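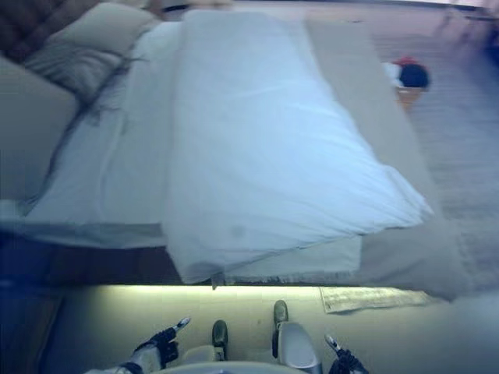 4. Making up the bed

You've got the frame together, the headboard is on, the mattress is where it's going to stay. Now comes the part we like best! A bed with bare slats and a plastic-wrapped mattress is a piece of hardware. Put a fitted sheet and a big white comforter on it and suddenly you want to lie down, so please finish all of the steps in section 3 first (the center support especially) or you'll be lying down too early.

This section covers the Falidero bedding set on the Barkatside upholstered bed. If you bought the set on its own and have a different bed, nearly all of it still applies. Skip the notes about the tufted headboard and go straight to 4.2.

4.1 Before you open the bags

Your set comes in two bags. The large one holds the comforter, and the small one holds the fitted sheet, the pillowcases and the tan blanket. Pillows are packed separately.

1. Wash your hands. White fabric shows everything, and if you've just been tightening bolts you probably have a little graphite on your fingers from the Lozano hardware kit.

2. Wipe down the headboard and side rails with a dry, soft cloth. Get into the dips between the tufts, where cardboard dust collects.

3. Open the bags by the zipper. Don't use a box cutter, even on the outer plastic.

4. Take the comforter out and lay it somewhere clean to fluff up while you do the sheet. It was squeezed pretty hard for shipping and looks sad and flat at first. Give it a good shake by two corners, turn it, shake it again. It keeps filling out overnight.

Note: We recommend washing the sheet and pillowcases before first use. The blanket can go straight on the bed.

4.2 Fitted sheet

5. Find the label. It's sewn inside one corner and it goes at the foot of the bed, on the left as you stand at the foot facing the headboard.

6. Start at the headboard end. Lift the mattress corner with one hand and pull the sheet pocket down and under with the other. The upholstered rail is soft but it's snug against the mattress, so slide your hand in flat.

7. Do the corner diagonally opposite next, then the last two. Going corner to opposite corner keeps the sheet from creeping while you work.

8. Walk around the bed and tuck the elastic under all the way along, then pull toward the foot.

You will still have wrinkles. Long soft folds across the sheet are perfectly normal with this fabric, particularly on a new one, and they mostly relax after a night or two. If they bother you, mist the sheet lightly with plain water, smooth it with your palms and leave it to dry with the comforter off. A handheld steamer works beautifully too (keep it away from the headboard).

CAUTION: Do not lift the mattress by the sheet. The seam at the corner pocket can tear.

4.3 Pillows

9. Put the cases on with the open end facing the outside of the bed.

10. Stand the pillows up against the headboard and let them lean. They're plump enough to hold themselves, and it looks wonderful against the dark brown! Beige cases are our favorite with this headboard, but the white ones are a little crisper if your room is dark.

If a pillow keeps sliding down, pull it an inch away from the headboard at the bottom and push the top back.

4.4 Comforter: full spread or long fold

There are two ways to dress the bed and both take less than a minute once you've done them a few times. Try each one for a week.

Full spread

11. Hold the comforter by the two top corners and throw it out toward the foot in one go, the way you'd throw a picnic blanket. It rarely lands straight. Fine.

12. Go to the foot and even up the overhang. You want the same drop on both sides.

13. Fold the top edge back by the width of your forearm so the sheet shows below the pillows.

Long fold

The long fold is for mornings when you want the bed to air out, and it's lovely in warm weather. The comforter becomes one thick, narrow slab and most of the sheet stays open.

11. Spread the comforter out flat first. (Folding it from a heap gives you lumps you'll never find.)

12. Bring one long side over to the middle, then the other side over the top of it. Press along the whole length with your forearms to push the air out.

13. Turn the slab so it lies where you want it. Straight across the foot is the hotel look. Run it on the diagonal if you like things more relaxed, and don't worry if a rounded corner hangs over the mattress and down past the dark frame.

CAUTION: Keep hanging corners off the floor. If the comforter reaches the carpet it will pick up lint, and anyone getting up in the night can catch a foot in it.

4.5 The tan blanket

We get more happy mail over this blanket than anything else in the set, and it's the easiest piece to use.

14. Fold it lengthwise into a long panel.

15. Drape it over the side of the bed so it hangs down toward the floor, and tuck the inner end under the comforter. The weight of the comforter holds it. You don't need clips.

16. Step back and look at it from the doorway. Tan next to all that white warms the whole bed up, and it picks up the beige of the pillows.

Note: The blanket should hang on the side you don't get out of. If you use both sides, hang it at the foot.

4.6 Around the bed

17. Pick up everything from the floor on both sides. Check the carpet carefully for spare bolts and washers, which vanish into a gray carpet like nothing else. Count them back into the hardware bag and keep it.

18. If you have a small mat, lay it on the bare floor near the bed, with enough room to walk between the two. Beige goes well with the blanket. A frayed edge is harmless, but trim any loose threads with scissors and never pull them. On a smooth floor, put a non-slip pad underneath.

19. Open the curtains! Daylight shows you right away whether the sides are even.

4.7 Spots and smudges

Sooner or later a white comforter gets a gray mark on it, usually near the end that gets handled most. Deal with it the same day if you can.

- Brush off anything dry first, using a soft clothes brush. Rubbing a dry mark with a wet cloth drives it in.
- Dab with cool water and a drop of mild dish soap on a white cloth. Work from the outside of the mark toward the middle.
- Rinse by dabbing with clean water and let it air dry flat.
- If it's still there, repeat once and then wash the whole comforter, gentle cycle, cool water, in a machine big enough that it can move. The big front loaders at a laundromat are ideal.
- Tumble dry on low with two clean tennis balls. Stop the dryer every so often and turn the comforter over by hand.

Do not use bleach on any piece of the set. White pieces can turn yellow, and it will ruin the tan blanket for good.

For marks on the upholstered parts, use the Brelloron fabric foam from the care kit and test it on the back of the headboard first. Allow it to dry completely before you push the pillows back.

4.8 If something isn't right

Sheet pops off one corner: the label is probably in the wrong place. Take it all off and start again from step 5.

Comforter feels thin in one area: the filling has shifted. Shake it from the side opposite the thin spot. If that doesn't help, ten minutes in a dryer on low with no heat usually does.

Mattress slides when you tuck: check that the grip strips from section 3 are in place under it.

Pieces missing: write to us with the set number 426 and the code from the zipper tag. We'll send the missing piece and you can keep using the rest in the meantime.

Next: section 5, tightening the bolts after 48 hours of use.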